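Section 7. Setting a Place from the Tray

This section covers a single place setting with the Tevden table set. It applies to one diner at a wood-topped table. For a table with a cloth, see Section 2.

Before you start

Wipe the table top with a damp cloth and dry it. Wash new pieces by hand before first use. Check cups for chips along the rim and set aside any that are damaged.

Caution: Do not put the tray in an oven or on a hot burner.

7.1 Place the tray

1. Set the tray toward the back of the table, with a long side facing the diner.
2. Leave enough room in front of it for a plate. The plate and tray should not overlap.
3. Press lightly on each corner. If the tray rocks, move it to a flatter part of the table.

7.2 Place the plate and utensils

1. Put the round plate in front of the tray, near the front edge of the table.
2. Lay the fork and spoon to the left of the plate. Keep them side by side so that either one can be picked up without moving the other.
3. Straighten the utensils last, after the cup is in place.

Note: Handle colors vary within a set. A fork with a red-orange tip and a spoon with a yellow-orange handle can be used together. Replacement utensils are sold singly under part number 634.

The cup goes on the tray, toward the right. Hold it upright and lower it inside the raised rim. 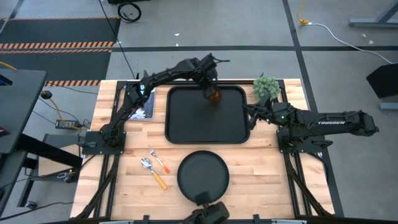

7.3 Clear the setting

1. Empty the cup before lifting the tray.
2. Stack the plate on the tray and lay the utensils across it.
3. Carry the tray with both hands, one under each short side.

Caution: Amber cups may be hard to see against a dark tray in low light. Check the tray before stacking anything on it.

7.4 Storage

Store the tray flat. Cups can be nested two high. Keep the utensils in a drawer or stand them in a jar with the handles down.

Section 7 text by Angharad Vaughan. Checked by Emlyn Wynne.

Last updated: July

106 shares | 2 comments

Related sections
Setting a Table with a Cloth
Washing and Drying Tevden Cups
Ordering Replacement Utensils
Removing Water Marks from Wood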